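From: Na-rae Byun
To: bench-automation list
Date: February 2026
Subject: Re: Serex finger kit -- anyone actually using one?

Siriporn, sorry for the slow answer, been flat out. Replies under your bits.

Siriporn Petchrat wrote:
> We've been quoted on the Serex two-finger kit by Brodbridge, with
> the wrist camera mount and the service plan on top. Our stuff is
> small and awkward, mostly thin rods and handles, some blocks, the
> odd cup. Before I sign anything I'd like to hear from someone who
> has had one on a bench for longer than a demo.
>
> Main questions: does it hold thin things straight, what is the view
> like with something long in the jaws, and is the service plan worth
> paying for? The Dristeva people say theirs does the same job for
> less but I can't get a trial unit out of them.

OK so. Had ours since August. Came from Brodbridge as well, three weeks from order to door, one of the finger sets was the wrong one and they swapped it without a fight.

Thin things first. Yes, mostly. It's what we bought it for. The stock pads were too smooth for us so we're on ridged fingers now, much happier. If you grab near the thick part of a rod it stays put. Grab it down low and anything long starts to lean as soon as the arm speeds up. We cap the speed for those and live with it. Slower than I'd like.

Setup was half a day. The manual is thin on the camera mount, ask for the newer PDF, they do have one. Torque on the mount screws matters more than they let on -- ours worked loose twice before I got a proper driver on it and the calibration went out both times. Check it weekly for the first month.

The view. Depends how you feel about looking past your own fingers. The mount sits low and with a long item held upright you get it running up the middle of everything, and the fingers eat the bottom centre. Fine for the grip itself, less fine for knowing what's beside it. Two from the wrist camera, see what you think:

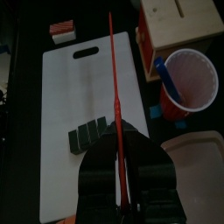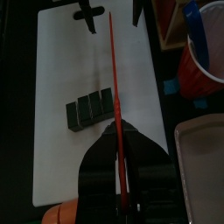
Red stick in the jaws both times, white board behind, red cup over on the right.

Look at where the block on the board sits next to the left finger. That's the spot I worry about. Anything close in on that side, the camera loses some of it behind the finger and you're relying on whatever it saw on the way in. We added a fixed overhead camera for that and I wouldn't go back. Budget for one. Brodbridge will sell you theirs, any decent one will do.

Colour is the other thing. Two different looks at the same bench and the dark block reads green in one and black in the other. If your sorting is by colour, lock the white balance and put a proper light over the table. We sort by shape so I only grumble about it. Dark things on a dark top are a pain as well, try a paler mat if you can.

Fingers wear. The ridges go first. We change ours every 1000 cycles, which is my number and not from the manual, and you might get longer out of them if you're only doing soft plastic. Spare sets are cheap enough. Keep two in the drawer.

Service plan: I'd skip it for the first year. We paid for it and used it three times, and two of those were things I could have sorted myself with the newer PDF. The third was a dead cable, they had a new one here the next morning, so credit for that. If you've got nobody on site who likes a screwdriver then maybe take it. Ask wether they'll do it by the quarter, they didn't offer but they said yes when I pushed.

Dristeva -- only had a borrow of theirs, one afternoon at Chaimongkol's. Lighter, quieter, opens wider. Didn't like the pads for rods, they rolled. For cups and blocks I'd have no complaints. But if they won't give you a trial unit that would put me off, what happens when you need a part?

Short version of what I'd order: kit yes, camera mount yes, ridged fingers plus a spare set, overhead camera from wherever, no plan. Get them to quote the finger sets seperately, the bundle price wasn't any better when we did the sums.

Happy to send our finger settings and the speed limits if you do go ahead. Away Monday and Tuesday, otherwise ring me, it's faster than email.

Na-rae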